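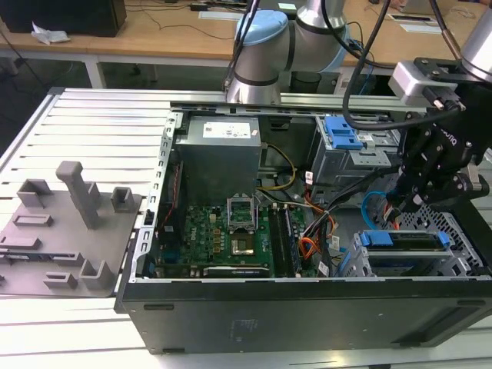
Open tower with the CPU socket frame raised.

Nevex small-pet feed trial, progress report for May
Submitted to the Pettigrew fund

We have now fed the new gerbil and hamster mix for 30 days at the Fallinton and Nernness rescue sites. The supplier says animals stop picking out the sunflower seeds and leaving the rest. I don't see it yet. Bowls at Fallinton still come back with the pellets in them, and the Nernness sheets were filled in by three different people who clearly disagree on what "leftover" means.

Weights are steady. That would probably be true on the old food too, and we have no comparison group at Nernness.

Of the 200 bags ordered, 100 have been delivered. The rest are promised for next month, as they were last month. Spending on storage bins came to $180, within budget.

I would not extend the trial to rabbits or guinea pigs, whatever the brochure suggests. Next step: one leftover sheet for both sites, weighed in grams.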